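About Us

Hi! We're Birnari, a small robot learning outfit in Grollport, and we spend most of our days teaching two-armed robots to handle ordinary stuff. Bottles, boxes, lids, bags. The kind of thing you pick up forty times before lunch and never think about.

I run the hand-held side of the lab, so I get to write this page (I asked, to be fair). If you want the money and contracts version, that's under Partners. This one is about what we do all day.

How we got here

We started out the usual way, sitting at a set of control arms and steering the robot through every task by remote. It works, but it's slow, and it's hard on the shoulders. On a good day we got 77 usable runs. Somebody would bump a joint limit, the arm would sulk, and there went the afternoon.

So we built Fokska. It's a pair of grippers you hold in your own hands, with the same finger shape the robot has. You do the job yourself and we record the motion of both hands, plus what the grippers see. Then our training method, which we call Miranda, turns those recordings into something a robot can follow. The robot doesn't have to be anywhere near the table while we collect, and I can't tell you how much calmer that makes a morning!

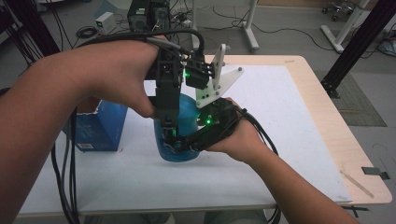 Both Fokska grippers on the blue bottle, one hand on each side.

The bottle is my favorite. It's round, it's see-through, and if one hand pushes harder than the other, it wants to wander off. People even that out without thinking, and what we're after is exactly that little bit of give and take between left and right. Early on we trained each arm separately and then ran them together. Awful. They'd show up at the bottle at different times, like two people trying to shake hands in the dark.

Miranda learns both hands as one motion. We recorded 1770 two-handed runs for the first full training set, and then tried the result against our old remote-control set. The new one did better on bottles and boxes both, and it recovered from a bad first grip far more often. We also tried a smaller helping of 300 runs, mostly out of curiosity. It managed boxes fine and was hopeless with bottles. We're still arguing about why. My money is on the see-through plastic, but I've been outvoted.

What the grippers see

Visitors usually ask about this part. The view from the tool is close and a bit lopsided, with a lot of finger in it, and that suits us. The robot gets a matching view from its own wrists, so what it learns from has the same fingers in the same places.

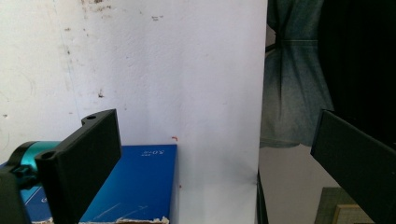
The blue box between the fingers, seen from the tool.

We don't tidy the background much either. Scratched cardboard, spots on a white surface, a bit of floor off to one side, all of it stays in. When we kept everything spotless, the robot got thrown by the first scuffed box it met.

Where we are now

We have 2 collection tables going and we're writing up the Miranda results, including the bottle argument. Next up is soft things, starting with pouches and dish towels, and I'm a little scared of the towels.

If you work on two-handed tasks, or you've got an object you think will beat us, write to us through the contact page. We answer everything, though it can take a while when we're collecting. We're also happy to show people the lab in Grollport. Mornings are best, and yes, you can try the grippers.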